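Bit of a build thread. I've been making a hand-held gripper at the shared workshop in Gamlow since February. You hold it, squeeze the trigger, two fingers close, and a camera on top records what the fingers are doing. The plan is to use the recordings to teach a small arm later on.

The body is printed in black, three parts, bolted together. First version was two parts and split along the seam when I dropped it from bench height. The third part is just a collar that holds the other two.

Fingers are printed too. I drew them as plain blocks with screw holes so I can swap them without taking the whole thing to bits. I've used that more than anything else on it.

The servo is gone. I had one in for the first month to close the fingers under power. It added weight right at the front and my wrist ached after ten minutes. Now it's a cable and a spring, like a bike brake.

Cost so far is £339. Most of that is the camera and lens. The printed parts are cheap if you don't count the failed ones, and I'm not counting them.

Electronics are a Vass board, the small one, with a button and a sensor that reads how far open the fingers are. Soldering took an evening. Finding the sensor wire I'd put on the wrong pin took two more.

Software is called Premov. I wrote it, so it does what I need and not much else. It saves the video and the finger opening together with the same clock. If they drift apart the recording is no use to me.

They did drift apart. 23 recordings in the bin before I noticed. The board was restarting its clock every time the button was held too long. Fixed with one line.

Padding next. Bare plastic fingers slide off anything smooth, so they need something rubbery on the inside faces. I tried foam first and it squashed flat. Rubber grips a lot better but it tears at the edges, and I've put off redoing it because it still holds things.

Table setup is simple. White sheet over the top, objects go on that, bench lights off at the far end. I want the background boring. I've been using trays a lot because they have a rim to grab and they're awkward in a useful way. 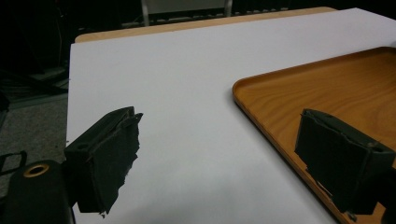 Photo: Clurnunley / gripper build, own work

View from the gripper's camera, fingers open, wooden tray on the right. You can see the state of the padding. Replacing it is the next job.

Someone asked if the fingers take up too much of the view. They take up a fair bit. I moved the camera back once and they looked better but small objects got too small to make out. I've gone back to the closer mount and I'm leaving it there.

Current total is 2,013 short clips. Quite a few are near enough the same grab from a slightly different angle, which is what I wanted, but it's dull work. I do it in batches of 10 and then go and make tea.

Things still to sort: new pads, probably cut from thicker rubber and wrapped over the top edge so it can't peel. A lighter body. A longer cable, as the present one pulls when I reach across to the far side of the table.

The arm isn't started. I have the base plate and a drawing. Workshop rules say anything that moves on its own needs a stop button within reach, so that's getting wired in before the motors.

Will put the finger files up once the screw holes are in their final place. They've moved twice already. If you print them before then, leave a bit of spare room round the holes and use the short screws.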